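Flaton Vineyard: progress report for the second half of the season
Prepared for Lorna Policarpio, Promeo Fund
Report 2, December

Lorna,

You asked for something shorter than last time and with fewer adjectives. I have done my best on both counts, though wine people are not well supplied with alternatives to adjectives.

Where we are with the replanting

Of the vines that went into the lower block with your money, 79 have failed. They have been marked for replacement. The rest have taken well, and the rows nearest the lane have put on more growth than we planned for and will need a firm hand at pruning. The failures are nearly all in the wet corner by the ditch, which I described in the application as "gently moist". I withdraw the word gently. The new drain is in and was finished before the heavy rain, a piece of timing I would like to claim credit for but which belongs to the digger being free that week.

The rabbit fence is up on three sides. The fourth side was costed on the assumption that the neighbour's hedge would do the job. The rabbits were not party to that agreement. We have priced the extra wire and can pay for it out of the underspend on posts.

Harvest

The older vines were picked over four mornings in October, starting at half past seven and stopping when the dew came back or the pickers did not. Sugars were modest, acids were anything but, and the fruit was clean apart from a little rot in the tighter bunches at the bottom of the slope. We filled 117 crates, which is down on last year and up on what I was telling people in August. No fruit was sold off. It all went into our own wine for the first time, and that was the main promise in the grant.

The pressing was done slowly and the juice settled overnight. Two thirds went into tank and the rest into old barrels from Catacutan, who let us have them at a fair price on the condition that we stop ringing to ask if they leak. They do, slightly, at one stave. It has been waxed.

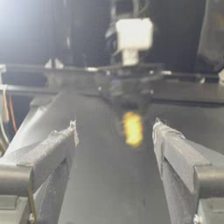

The still wine will be bottled in spring under the name Metovar, which tested better than Flaton with everyone we asked, including the people who live at Flaton. I have the designer's proofs on my desk and a label paper to choose. She is keen on a rough, uncoated stock in a soft colour, and I am coming round to it, though the first sample was fuzzy enough to pass for the coarse gray covering on those two fingers, frayed tips and all, and I don't want a bottle that looks as if it needs a shave. We have asked for something between that and the shiny stuff. The printer wants an answer by the end of January and a minimum run of 1,038 labels, a figure he has declined to explain and I have declined to dispute.

As for the wine itself, it is too early to say much. At the moment it tastes of green apple, pear skin and mild reproach. Milagros Catacutan tasted from both the tank and the barrels last month and thought the barrel portion had the better middle. Her advice was to leave it on its lees until March and keep our hands off it. We are following the first half of this strictly.

Money

Spending is within the total, though it has wandered between the headings. Drainage cost more than the budget line, posts and trellis wire less, and tasting room furniture has not been touched because there is not yet a tasting room. The roof of the old cart shed is sound, the floor isn't, and the planning officer would like a drawing of the car park. We will send you the revised budget sheet separately, with the changes in bold this time.

Still to do before the next report

Replace the failed vines, on better-drained ground where we can. Fence the fourth side. Prune, starting in late January with the oldest rows. Settle the label. Get the cart shed floor quoted by at least one builder who returns calls.

One request: could the second payment be moved forward to February? The nursery wants a deposit on the replacement vines and has grown less sentimental about us than it used to be.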